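Up at five again, couldn't sleep, so I made toast and sat at the kitchen counter listening to the replay of last night's county party meeting on the local station. I know. There are better ways to spend the dark part of the morning. But I was there for the first two hours of it and left before the vote, and I wanted to hear how bad it got after I went home.

Bad! They're going to run the same slate again. Same chair, same message, same glossy mailer with the river on the front. We lost Arboleda by 556 votes last time, in a district we'd held for as long as I've lived here, and the takeaway from the people in charge is that turnout was unlucky. Unlucky like it rained. We had a popular council member holding that seat for four terms and in all that time not one person under forty was asked to so much as chair a subcommittee. Then came the retirement announcement and everybody looked around the room at each other.

I said some of this out loud last night, which is why I left early. My ears go red when I talk into a microphone and I could feel them going. I had two minutes and I used most of the first one saying thank you for having me.

What I wanted to say, and what I'll write down here so I've at least said it once in full, is that a party in a place like this needs a bench. You find the woman who runs the school supply drive and you ask her to run for library board. She loses, fine, she runs again, and by then she has a list of 200 people who'll put a sign in the yard. We used to do that. When I first moved out to the Brolov side of town I got three calls in one month asking if I'd walk a precinct, and I said yes to the third mostly so they'd stop calling, and I walked it for nine years. Since the big office on Vekier Street opened I haven't had one call. I get texts, all day long, asking me for money.

And the money! There was a slide about it. 3,000 dollars on the mailer with the river. I'd love to meet a single human being who changed a vote over that mailer. Mine went into the recycling with the pizza coupons and I'm the precinct captain.
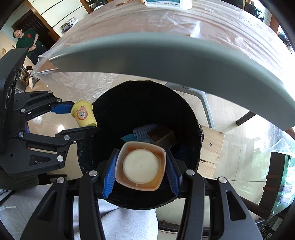
My neighbor across the fence thinks I'm being too hard on them. We talked it over while I was dragging the trash cans back up, and the argument from that side of the fence goes like this: the old crowd shows up, they've always shown up, they staffed the tent at the Brarnex fair in the heat when everyone else was at the lake, and you can't throw out the only people who do the work because they're gray and a little deaf. Besides, the other side had a good candidate for once. Sometimes you just get beat.

I've been chewing on that all afternoon. The part about the fair is fair (ha). I was one of the ones at the lake. And I don't want anybody thrown out, I like most of them, I've eaten their potato salad. I'd just like there to be someone standing next to each of them learning where the keys are and who at the county clerk's office picks up the phone. When our old data person moved away in May the voter file password went too, and it took us weeks to get back in. Weeks, in a primary year.

The good candidate thing bugs me more. Yes, the other side had a good one. They had a good one because they'd had that same person on the water board for six years shaking hands at every pancake breakfast. I remember us laughing about it. Who campaigns for the water board? Well.

Anyway, the vote. It came up right near the end of the replay, and I'd let my coffee go cold by then. The motion to open up the precinct jobs and make it so you can't hold two at once got 28 votes, which I thought was pretty great until they read the other number and I turned the radio off. I should've stayed. One more wouldn't have carried it, but I was mad about it in my own kitchen in my socks, and I could have been mad about it in the room where it counts for something.

So here's what I told myself I'd do, and I'm putting it in the diary where I have to look at it. Call the two new families on the corner who had signs up in the fall and ask them to coffee, no clipboard. Write to the chair, a nice letter, not the one I composed in the car. Go to the next meeting and stay until they stack the chairs. And think about the library board. I keep saying somebody should run and I noticed last night that when I say somebody, a couple of people look right at me. I don't love that. I hate asking for things, I'm terrible with names, and my ears, see above.

Filing closes in the spring. I looked up the form, it's only two pages — I thought it'd be a whole packet. Didn't print it. The printer's out of black again, and I need to pick up cat food tomorrow too, so maybe one trip for both.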